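Pour skill stops early or late depending on wrist camera exposure

Posted in Manipulation software > Control and perception
Tags: visuomotor policy, latency, wrist camera, force torque

Marius Zamfir
14 April 2023

I'm working on a kitchen task sequence for a single arm with a parallel gripper. One of the skills is emptying a cup into the sink before the cup goes on to the next step. The high-level sequencing is done in a behaviour tree and the pour itself is a learned policy that takes the wrist camera image and joint positions and puts out end effector deltas. We run it through the Fastari runtime, which handles the camera driver, the policy process and the low-level controller bridge.

The trouble is deciding when the pour is finished. At the moment the policy has a termination output, trained from the last few frames of each demonstration. In the kitchen where we collected the data it behaves well. In the second kitchen, which has a black sink and a white counter, it does one of two things. Either it rights the cup while there is still water coming out, or it holds the tilt until the tree times the skill out and marks it as failed.
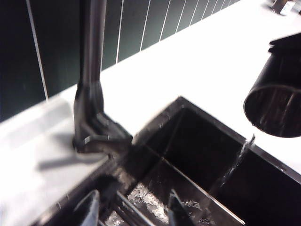

My guess is that auto exposure is part of it. The counter is bright enough that the driver brings everything down, and then the inside of the basin and the inside of a black cup have almost nothing left in them. The stream is thin and it only shows up where it catches the light. I tried locking exposure to a longer value and the basin got better, but the counter blew out completely and the reaching part of the skill became worse.

Should I be detecting the end of a pour from the wrist image at all? The wrist image can help confirm it, but the stop decision is better made from the measured load at the wrist, with a time limit behind it.

That is what a colleague told me, anyway, and I would like to hear from people who have done it. Some details:

Policy runs at 27 Hz when the machine is quiet, and it drops when the recorder is also writing to disk.
There is a force torque sensor at the wrist but the policy does not see it. The readings are logged, nothing more.
Image to action delay measured at 200 ms. I have not tried to lower it.
The training set is 700 demonstrations, nearly all from the first kitchen.
The planner (Omitz) is only used to get to the pre-pour pose and away again afterwards.

I can collect more data in the second kitchen if that is really the answer, but I'd like to avoid a new round of collection every time somebody changes the benchtop.

Two answers, sorted by oldest

grout_and_gravy

Had the same thing with a dark sink. Turn off auto exposure, retrain with brightness augmentation, done. I wouldn't bother with the force sensor, they drift all over the place and you'll spend your life zeroing it.

Also check your white balance isn't on auto. Ours was and it went green whenever the arm got close to the tap.

 Marius Zamfir: Thanks. White balance was already fixed. I did have brightness augmentation on but the range was small, so I will widen it.

 grout_and_gravy: Go wider than feels sensible. Do contrast as well.

tiltrotor_kel
Accepted

I'd take the decision out of the policy. Termination heads trained on the final frames of a demo tend to learn what the arm looks like when the person was about to stop, which is mostly wrist angle plus whatever the background was doing. Change the background and you get the behaviour you describe. You can test this on your logs without touching the robot: feed the policy frames from the middle of a pour with the joint positions from the end, and see whether the termination output goes up. If it does, it was never looking at the water.

What we do for pouring, in the order I would try it:

First, get the load signal into a usable state. Drift over minutes doesn't matter here, as you only need the change over one pour. Once the cup is gripped, and before you tilt, hold still for a short moment and store the reading as your baseline. Then subtract the gravity contribution of the gripper and the cup using the current wrist orientation. People skip this last step, see the force value move as the wrist rotates, and decide the sensor is useless. You need the gripper mass and centre of mass for it, and you can fit both from a set of static poses with nothing in the fingers. Your planner can visit those poses on its own while you have lunch. The empty cup is a separate small term. If the cups vary, fit only the gripper and live with the offset.

Second, don't compare against a known empty weight unless you only ever use one cup. Watch the slope. While liquid is leaving, the compensated vertical load keeps falling. When it flattens and stays flat, with the tilt past your minimum angle, the pour is over. The minimum angle condition is important because the slope is also flat before the first liquid reaches the lip. We got caught by this and had a robot that politely tipped a full cup a few degrees and put it down again.

Third, filter before you take the slope. A moving cup with liquid sloshing in it gives you a dirty signal. A simple low-pass is fine for this and the extra lag is harmless, as holding the tilt a bit longer over a sink costs you nothing. If you were filling a glass to a level it would be a different story and your 200 ms would be a serious problem.

Fourth, put it in the tree. Make the pour a parallel node: the policy on one side, a "load is flat" condition on the other, and a timeout over the lot. When the condition fires, you halt the policy and call a scripted return to upright. A scripted wrist rotation is boring and it works, and you can tune its speed so that the last drops go in the sink and not on the counter. Have the timeout return something distinct from failure. If the timeout fires and the load is well below baseline, I'd call it poured and log a warning.

On the camera side, I agree with fixing exposure, but pick the value per skill segment if your driver lets you change it while running. The reach wants detail on the counter and the tap, and the pour wants detail in the basin. Switch at the pre-pour pose, when the arm is stationary. The policy has to be trained with both settings or it will get a nasty surprise at the switch. If you can't switch, meter on a region in the lower half of the image and leave the top out of it, so the counter stops dominating. Watch the gripper fingers if you do this. They sit at the bottom of most wrist views and a shiny finger edge can pull the metering around. Draw the region to miss them.

Longer exposure also means more blur while the wrist is moving. You may find the policy has to slow down on approach. I'd look at the frames at full speed before you commit to a value.

As for data, I would still collect a small batch in the second kitchen, mainly for the reach and for lining the cup up over the basin. Before you do that, sort out your recorder. A policy trained at one rate and run at whatever is left over while the disk is busy will behave differently from day to day, and you will blame the kitchen for it. Put the recorder on its own process with its own queue, let it drop frames if it must, and never let the policy wait on it. We use Voicu for the logging and its default is to block on a full queue, so look for that setting.

 Marius Zamfir: This is very useful, thank you. I ran the swapped joints test on a handful of logs this afternoon. The termination output rises almost every time, whatever the image shows. So it is reading the joints.

 tiltrotor_kel: Then exposure is only part of your problem. It probably shifts the threshold a little each way, and that would give you both the early and the late stops.

 Marius Zamfir: For the gravity fit, how many static poses did you use?

 tiltrotor_kel: Enough to cover the wrist orientations you pour in, plus a few well outside. Spread matters more than the number. Check the residual on poses you left out of the fit. If it's large, look at the cable before you look at the maths. A stiff cable along the forearm pulls on the gripper differently in each orientation and no mass model will take that out.

 hobnail: Is the parallel node pattern OK in Zinargate trees? Last time I tried, halting a child that was in the middle of an action left the controller holding the last command.

 tiltrotor_kel: It's OK if the child has a proper halt handler. Ours sends a zero-velocity command and waits for the controller to confirm before it returns. Without that you get what you saw. With delta actions the last command can be a small rotation, and it keeps being applied until something else takes over.

 Marius Zamfir: I had the same issue with a different skill. I will write the halt handler first, then the load condition, and leave the exposure switching until we have the new data.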